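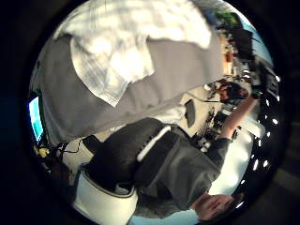

Rikside Shared Workshop
Building a small gripper arm, handout 4: wiring the jaw and teaching it to handle cloth
Notes revised 16/07/2023

Welcome back, and well done for getting the frames bolted together last time. I know the elbow joint was a fiddle (it always is, and mine still creaks), but once it swings freely the hard part of the metalwork is behind you. In this session we fit the jaw, run the cables and then let the thing have a go at picking up some fabric, so do bring the parts bag from handout 3 with you.

Before you start
Switch the supply off at the wall and leave it off until I come round to look. Please read the whole of the next section first as well, all the way through, even if you have built one of these before – the Kiltix board we use now has its connectors in a different order from the old one.

Fitting the jaw
Slide the jaw onto the wrist plate and put all the screws in loosely before you tighten any of them. Go round them in turn, a little at a time. The fingers should meet evenly along their whole length when you push them closed by hand. If they meet at the tips first, slacken everything off and start again, and don't be cross with yourself, it took me most of an evening the first time!

Running the cables
Cut the motor lead to 661 mm. That looks far too long on the bench and you will want to trim it, but bend the elbow to 90 degrees and you'll see where it all goes. Leave a soft loop at the elbow and another at the wrist, and tie the lead down between them. Keep the sensor lead on the other side of the arm. Those of you with the Gunau motor will find its plug goes in either way round, so mark one side with a dab of paint.

First power-up
Start with the motor limit at 18 in the settings page, and leave it there for the whole of this session. Open and close the jaw with nothing in it, 30 times, and listen. A steady hum is fine. A click on every closing usually means a screw head is touching the finger, and a file will sort that out.

Picking up cloth
Cloth is a lovely thing to practise on, as it forgives a clumsy grip, but it does have its own ideas. A flat sheet gives the fingers nothing to hold, so pinch up a fold first and aim for that. Come down slowly, stop when the tips just touch, close, wait a moment and then lift. Try it with a thin cloth and then a thick one, and write down the height at which you closed each time. Do it on top of another fabric too – you may well lift both, and we'll talk about why over tea.

For next time
Read the chapter on springs in the Michailidis booklet, as far as the worked sums. We carry on with the base in October, after the summer break, and you'll need your notes on closing heights then.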